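junho · por Lorna Bautista

A parede branca da caixa e outras coisas que me tiraram o sono

Então, fiquei devendo a continuação da história da percepção, e já tem gente me cobrando nos comentários (oi, Princess). No último post eu tinha parado no ponto em que o nó de segmentação funcionava lindamente no simulador e eu estava toda feliz tomando café às quatro da tarde. Pois é. Durou até a gente rodar com a nuvem de pontos de verdade.

Para quem chegou agora: o projeto se chama Telasitz, é um sistema de pegar peças soltas dentro de uma caixa, e a minha parte é tudo o que acontece entre a câmera e o comando de trajetória. A Princess Mangubat cuida do controle de baixo nível e da comunicação com o armário do robô. Eu mexo na percepção e no planejamento, e o nosso repositório de ferramentas se chama Flerkisel, um nome que saiu de um sorteio de sílabas e que eu já desisti de explicar para a minha mãe.

O problema começou com a segmentação do fundo. A ideia era simples: eu conheço a geometria da caixa, ajusto um plano no piso e um plano em cada parede, jogo fora tudo que estiver a menos de uma certa distância desses planos e o que sobra é peça. No simulador, o piso é um plano perfeito e as paredes também. Na vida real, a parede do fundo reflete a luz de um jeito que a câmera de profundidade simplesmente desiste. No lugar de uma parede eu tinha um buraco, e em volta do buraco uma nuvenzinha de pontos voando a uns dedos de distância de onde a parede deveria estar. E o meu código, muito obediente, olhava para aquela nuvenzinha e dizia: olha só, uma peça!

O planejador ia lá e pedia uma pegada no meio do nada, encostado na parede. O verificador de colisão recusava (ainda bem!), o planejador pedia outra pegada dois milímetros ao lado, o verificador recusava de novo, e assim eles ficavam batendo boca até estourar o tempo. Eu abri o log e tinha 1219 linhas de recusa. Em um único ciclo. A Princess me mandou um print com um emoji de caveira e nada mais escrito.

Primeira tentativa de conserto, que eu não recomendo: aumentar a margem do filtro. Aumentei a distância de descarte na parede do fundo e os fantasmas sumiram. Só que junto com os fantasmas sumiu qualquer peça que estivesse encostada ali, e peça adora ficar encostada em parede. Passei uma manhã inteira achando que o detector estava com defeito, quando era eu mesma apagando as peças antes de ele ver. Desfiz o commit com uma mensagem que depois tive que reescrever para ficar mais educada.

Segunda tentativa: usar a imagem de cor como testemunha. As nossas peças de teste são vermelhas e verde-escuras, então um fantasma branco estourado não devia passar por peça de jeito nenhum. Coloquei uma máscara de saturação antes do agrupamento e projetei a máscara na nuvem. Isso resolveu a parede quase de uma vez, fiquei até desconfiada. O vermelho é uma maravilha, aparece em qualquer condição. Já o verde-escuro em cima de piso cinza é outra conversa: dependendo da exposição ele cai abaixo do limiar e a peça fica com um pedaço comido, e aí o eixo principal que eu calculo sai torto.

E sair torto é grave, porque a pegada depende do eixo. Barra comprida a gente pega de través, com o dedo da garra descendo ao lado. Se o eixo estimado gira alguns graus, o dedo desce em cima da barra vizinha. Quando as peças estão espalhadas, tudo bem, tem folga. Quando estão amontoadas, do jeito que a gente vem usando nos testes, cada grau conta. 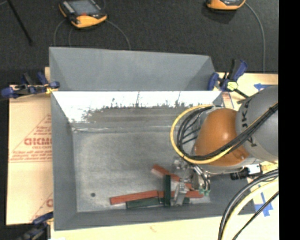 A garra em cima do montinho de barras. O clarão na parede do fundo é o tal que virava peça fantasma.

Repara na barra verde que fica na vertical, atravessando as vermelhas. Esse é o tipo de arranjo que destrói agrupamento por distância: para a nuvem de pontos, peças que se tocam são um bicho só, de muitas pontas. O meu código antigo pegava esse bicho, calculava o centroide e sugeria, com toda a confiança do mundo, pegar o meio dele. Que podia ser peça, podia ser o vão entre duas peças, era meio loteria.

O que eu faço agora é separar primeiro por cor e só depois por geometria. Dentro de cada cor, procuro segmentos retos com a largura certa (todas são barras, então a largura eu conheço), e cada segmento vira uma hipótese. Aí vem a parte de que eu mais gosto: as hipóteses podem se juntar. Se dois pedaços vermelhos estão alinhados e tem alguma coisa de outra cor passando por cima no meio, existe uma boa chance de serem a mesma barra com uma oclusão. Também pode ser que sejam duas barras quase alinhadas, por pura maldade. Então eu guardo as duas interpretações, cada uma com uma nota, e deixo o planejador escolher uma pegada que funcione nas duas. Normalmente isso significa pegar primeiro o que está por cima, e depois olhar de novo.

Parece óbvio escrito assim, né? Pegar o de cima primeiro. Mas levei um tempão para aceitar que não precisava resolver a pilha inteira de uma vez. A versão anterior tentava montar um grafo completo de quem apoia quem, com ordem de retirada e tudo, e era um código bonito, viu, eu tinha muito orgulho dele. Foi embora inteiro. Uma percepção nova a cada pegada custa pouco e erra menos que um plano longo baseado em uma foto velha.

Agora, os cabos. Ai, os cabos. Olha a volta que aquele cabo amarelo faz em torno da junta. O modelo de colisão do robô que a gente carregava era o braço pelado, só os elos, do jeitinho que vem no arquivo. O planejador achava então que dava para virar o punho à vontade, e tecnicamente dava, o punho vira. O laço de cabo é que não está no modelo. A solução elegante seria simular o cabo como corpo flexível. A solução que está rodando são três cápsulas presas ao último elo, com folga generosa, e uma penalidade no custo para rotação acumulada do punho. A Princess chamou de "a boia de criança". Ficou o nome, está no código: wrist_floatie. Quem for ler isso daqui a uns anos, me desculpe.

A penalidade de rotação, aliás, deu um efeito colateral bem-vindo. Como uma barra é simétrica, pegar com a garra a zero ou a 180 graus dá na mesma, e o planejador antigo escolhia qualquer uma, conforme o humor da semente aleatória. Com a penalidade ele passou a preferir a que desenrola o punho. Os movimentos ficaram com uma cara muito mais calma. Quem passava ali perto comentou que o robô parecia menos nervoso, e eu fiquei boba de contente com esse elogio.

Outra coisa que eu queria registrar antes que eu esqueça é a história da calibração. A caixa no nosso mundo é um objeto fixo, com pose conhecida, e tanto o filtro de fundo quanto o verificador de colisão confiam nessa pose. Confiam demais. Se a caixa sai do lugar um pouquinho, as duas coisas ficam erradas juntas e de forma coerente, que é o pior jeito de ficar errado: tudo concorda com tudo e a garra passa raspando na parede. Por isso entrou no Flerkisel um comando que reajusta a pose da caixa pelas bordas de cima antes de cada série. As bordas são ótimas para isso, o contraste delas é bem melhor que o das paredes. O único cuidado foi mascarar os grampos, que para o detector de borda pareciam uns cantos muito interessantes. Se a diferença para a pose salva passa de 3 milímetros, ele se recusa a começar e pede confirmação. Nas primeiras vezes eu confirmava sem ler. Agora ele obriga a digitar o valor, ideia da Princess depois de me ver confirmar sem ler.

Sobre o replay, que foi o que me pediram nos comentários: sim, a gente grava tudo. Nuvem, cor, hipóteses, pegadas recusadas com o motivo da recusa, trajetória escolhida. O visualizador se chama Costello e é uma telinha bem feia com uma barra de tempo embaixo. Dá para parar em qualquer ciclo, trocar um parâmetro e rodar a percepção de novo em cima do mesmo dado, sem encostar no robô. Se eu pudesse voltar no tempo, teria feito o Costello antes de tudo. Eu ajustava limiar ao vivo, com o robô ligado, mudando a exposição e o limiar ao mesmo tempo, e depois não sabia qual dos dois tinha ajudado. Hoje tenho uma coleção de 21 pilhas difíceis gravadas, e nenhuma mudança entra no ramo principal sem passar por todas. A pilha 4 é a mais odiada. Toda vez que alguém tem uma ideia brilhante a primeira pergunta é "e na 4?".

Ainda falta coisa, claro. O verde-escuro continua me dando trabalho quando cai no canto mais sombreado do piso. Estou testando duas exposições por ciclo, uma curta para salvar a parede e uma longa para o verde, e juntando as duas máscaras. O custo é um tempinho a mais por ciclo, e a Princess já avisou que esse tempinho vai sair do meu orçamento e não do dela – justo. Também quero trocar o limiar fixo de saturação por alguma coisa que se adapte à caixa vazia, tirando uma referência no começo da série. Já comecei e parei umas duas vezes. Com a referência o verde melhora bastante, só que qualquer mudança na luz da sala bagunça tudo e eu fico olhando para uma caixa inteira classificada como peça.

O pessoal da Gellitz (a empresa do meu primo, que mexe com separação de embalagem) me falou para tentar luz polarizada e parar de brigar com software. Talvez eles tenham razão. Mas eu ainda tenho um ramo aberto com o teste das duas exposições e queria pelo menos ver o que ele faz na pilha 4 antes de mexer na iluminação. Se alguém aí já juntou máscara de duas exposições com peça escura e parede brilhante na mesma cena, me conta nos comentários como escolheu os pesos, porque os meus estão no chute.

Posts relacionados
Segmentação no simulador: por que eu estava tão feliz
Flerkisel: organizando os scripts que moravam na minha área de trabalho
Costello ganhou uma barra de tempo
Planejador e verificador de colisão brigando, parte um
Semente aleatória fixa, sim ou não?

Última atualização: junho, à noite (corrigi o nome do comando e um parágrafo repetido)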